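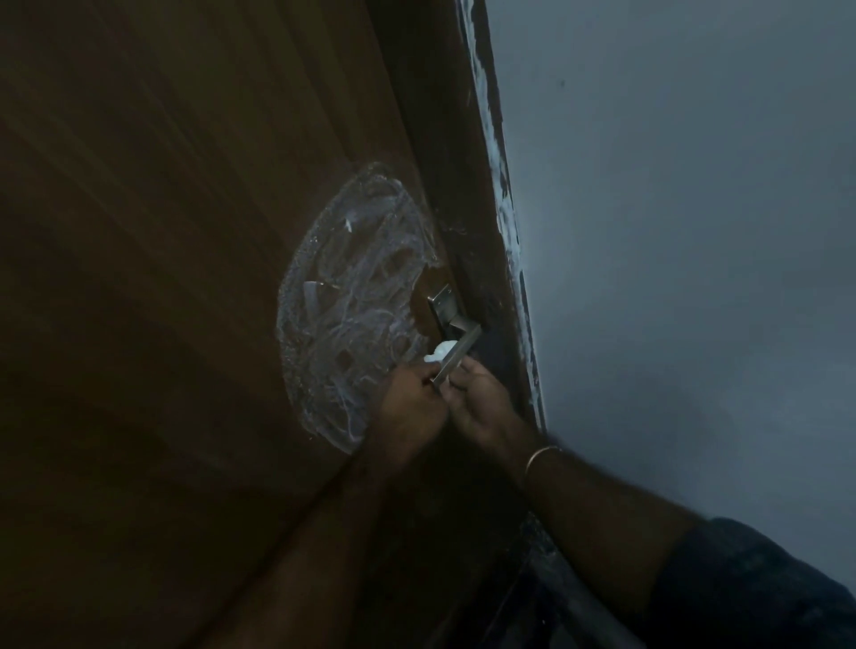
Why Does Wood Have Lines?

The lines you see in wood are called grain. They come from the way a tree grows.

Every year a tree adds a new layer under its bark. In spring the layer grows fast and the wood is pale. In summer it grows slowly and the wood is darker. Cut across the trunk and you see rings - one light and one dark band for each year. A tree with 30 pairs of bands is 30 years old.

Cut the trunk the long way and the rings show up as stripes. A branch that grew there leaves a round mark called a knot.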